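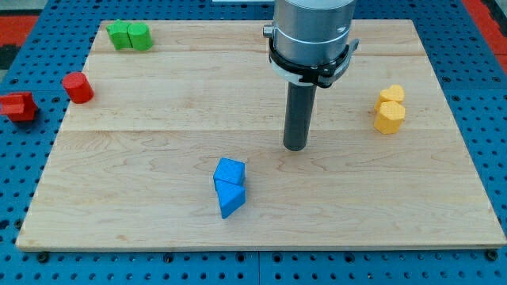 Pushing by instruction: does the word order matter more than the data?

rhun_h
I've been meaning to write this up since October and the coffee is finally strong enough, so bear with me. Our group has been training a policy that takes a typed sentence and a camera view and pushes blocks around a board with a plain rod. Eight blocks, two each of red, green, yellow and blue, and a different shape within each color except yellow, where both are hearts. You type something like "move the red cylinder over to the hearts" and off it goes, or that's the hope!

We collected 2,336 short pushes by hand and then had people write the sentences afterward, looking at each clip and saying what had been done. Eleri Powell did the same thing on her setup with the sentences written first, and the pushes made to match. Mine follows instructions better and hers pushes more neatly. I think labeling afterward is simply the better method, and I'd love to hear from anybody who has tried both.

clellow_bench
Lovely post, and I do agree with you about half of it. When people label afterward they describe whatever caught their eye, so you get a wonderful mix of wording, and that mix is probably what's helping you. But you also get sentences for pushes that nobody would ever ask for. How many of yours are "nudge the blue cube a little left"? On our Humphreys data it was a depressing share.

rhun_h
Ha, more than I'd like. I threw out the very shortest ones and it made surprisingly little difference.

EleriP
Since I've been named I had better turn up :) I don't think the comparison is fair to either of us, Rhun. My sentences came from a list, and the list was dull. If I had let the operators make up their own I suspect your lead would shrink a good deal. Also, you count a trial as a success if the block ends up near the target, and I count it only if the two are touching. Could we at least score each other's clips before anybody picks a winner?

rhun_h
That's fair, and I should have said so in the first post. Send me yours and I'll do them with your rule.

pongsak.s
Can I ask a practical one? What do you do about blocks that leave the board? Ours go over the side quite often, and once one is down on the table the policy just hovers, or it goes and pushes something else of the same color. I've been stopping the episode and starting over, but I worry I'm hiding failures that way.

clellow_bench
Count it as a failure if the policy pushed it off, and leave the block where it is for the rest of the run. I know it makes the numbers uglier.

G_Rowlands
I'd go the other way, with respect. If the sentence is about the hearts and a red block has been lying off to the side since before the trial began, it tells you nothing about the hearts. We reset between instructions and keep a separate tally of blocks lost. Two numbers, and the reader can make up their own mind.

EleriP
Glenys, I like the two tallies very much. I'd still want a few long runs with no resets at all, though, where somebody keeps typing and the arm has to live with whatever mess it has made.

rhun_h
We did 5 of those and they were humbling. Three ended with the rod circling a pair of blocks that were touching, as it tried to split them and kept shoving both. I'll post the clips along with the rescored ones, Eleri, once I've got through your batch.

pongsak.s
Touching pairs are our worst case too. Please do post them!

Recent threads
Zorkance controller drops commands after long idle
Choosing a rod tip for pushing: rubber or bare metal
Emlyn Bellis: notes on camera placement for tabletop work
Flistitz reading group, Sat 25 January
How do you keep typed instructions in sync with video?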